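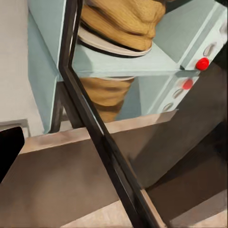 3 July 2023

Second morning with the Ornitz evaluation licence and I'm still grinning at it. Ok-hee had the kitchen pack loading before I'd got my coat off, so we went straight to the mint appliance, the one with the red knob. I've wanted a decent knob in simulation for ages! The ones in our old Chu scenes were all much the same dull grey, and you could never pick them out from the wrist view.

The shiny surfaces are what I keep going back to. The red knob comes back in the reflection a bit duller and softer than the real one, with the oval slots underneath it, and that is just the sort of thing that used to catch our detector out when we moved to the bench. I'd like to know how often it goes for the wrong red circle. Ran 191 resets overnight with the lighting shuffled and got 3 crashes, all on load, all with the same error in the log (saved in the shared folder under "ornitz-crash"). Mared thinks it's a memory thing and will write to their support people.

Setup notes, for whoever does this next:

Install took 19 minutes on the Honden machine. Use the newer driver. The licence key wants the dashes left in, which cost me a good while yesterday.

Gripper limits are in their settings file, not ours. I copied ours across by hand and checked both fingers at full open and half open. Please don't overwrite it.

Wrist view is on by default. The near finger takes up a lot of the picture when you're close in – worth trying a small tilt before we collect anything serious.

Ok-hee asked whether we could swap in our own worktops. We can, and it's easy, just drop the texture in and reload. I haven't tried anything with a strong pattern yet. 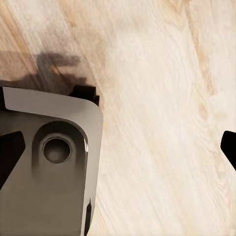

Gripper and contact

Fingers wide apart, the right one over the pale wood and the left over the grey panel, nothing gripped between them, and the grey thing with the round recess off to the left. I like this view for checking the approach, as the right tip shows up well against the grain. The shadows are good too, soft in some places and properly dark in others.

Still to do: closing speed, then the slip test with two friction settings. Mared has the numbers from the Bedow trial, so we can put them side by side. If the slip test looks sensible I'd happily ask for the full licence to start in August. Key is taped inside the back cover of this book.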